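Environment Artist (Materials and Surfaces), Triltport

Posted 12/6/19
Location: Zateck office, on site
Contract: fixed term, full time, with an option to extend
Reports to: Art Lead

Triltport develops simulation and puzzle games for PC and consoles. Our current title, Wivow, is a first-person workshop game in full production. We are hiring 2 environment artists to join the existing art group in January. Both positions cover the same duties.

Duties

Build tiling and unique materials for interior sets: stone, painted metal, glass, plastics, fabric.
Model and unwrap hard-surface props to a fixed polygon budget.
Maintain the shared material library, currently 225 entries, including naming, versioning and removal of duplicates.
Set up level-of-detail meshes and check them on console hardware.
Work with the lighting group on reflection probes and exposure.
Fix art bugs assigned through the tracker before each milestone build.

Requirements

At least 2 years of paid work on a game, or one released title with a credit in environment or prop art.
Good working knowledge of physically based rendering, including roughness and metalness workflows.
Experience with a node-based texturing package and one major 3D modeling package.
Familiarity with version control for binary assets.
Written and spoken English sufficient for daily reviews.

Useful but not required

Shader writing. Basic scripting for batch export. Experience with Hrytsenko, our in-house level editor; training is provided during the first weeks.

Pay and conditions

Salary depends on experience and is stated in writing before the second interview. Overtime is recorded and paid or taken as leave. Workstation, software licenses and a console development kit are supplied. Relocation costs within the country are refunded against receipts.
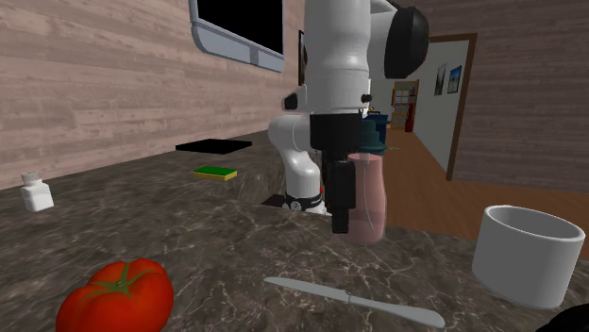
Robot arm over a veined stone countertop. Computer render.

How to apply

Send a resume and a link to a portfolio of no more than 10 pieces through the form on the Triltport careers page. For each piece, list the software used, triangle count, texture sizes and which parts are your own work. Include at least one wireframe view and one material shown under neutral lighting. Do not attach archives or executable files.

Selected applicants receive a short paid art test, followed by an interview with the Art Lead and a member of the engineering group. Work submitted for the test remains the property of the applicant. Applications from agencies are not accepted for these positions.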